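Went to the Plurngate open day, came back with opinions. Short version: slow robots are fine and we should stop sneering at them.

The Raptis demo was two arms and a heap of white pipes. Furniture, basically. I stood there longer than I meant to.

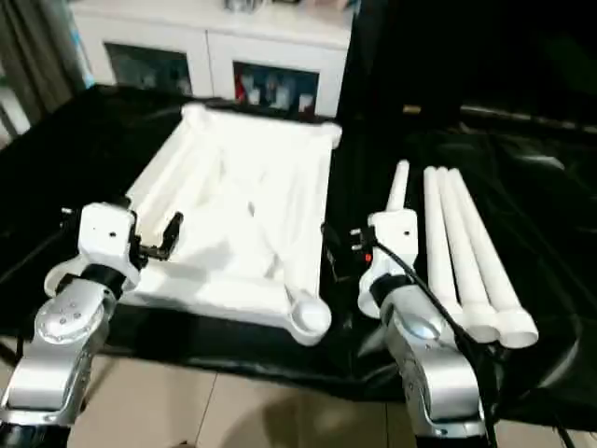
Urkance commented under my first post that a teenager with a rubber mallet would do it in 2 minutes and want paying less. Fair. But the teenager isn't the point – the point is a job with floppy, awkward, slightly different bits each time. Factories have dodged that for decades.

Also liked that there was no music, no countdown. Just the work, and people muttering.

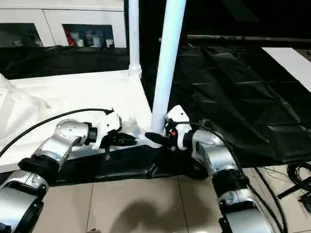 Both arms at the table, Plurngate open day, 15 August 2018

What I didn't like. The leaflet. "Ready for your home" – come off it. 326 words and not one about what happens when it gets stuck. Tell us that, we can take it. I'd definately trust them more.

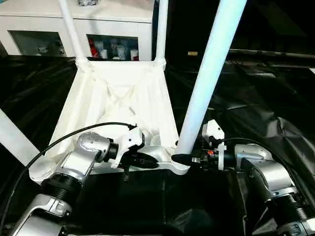
And put a price on it, even a silly one. A visitor can't judge anything without one. Next open day is 10 months off, plenty of time to rewrite a leaflet.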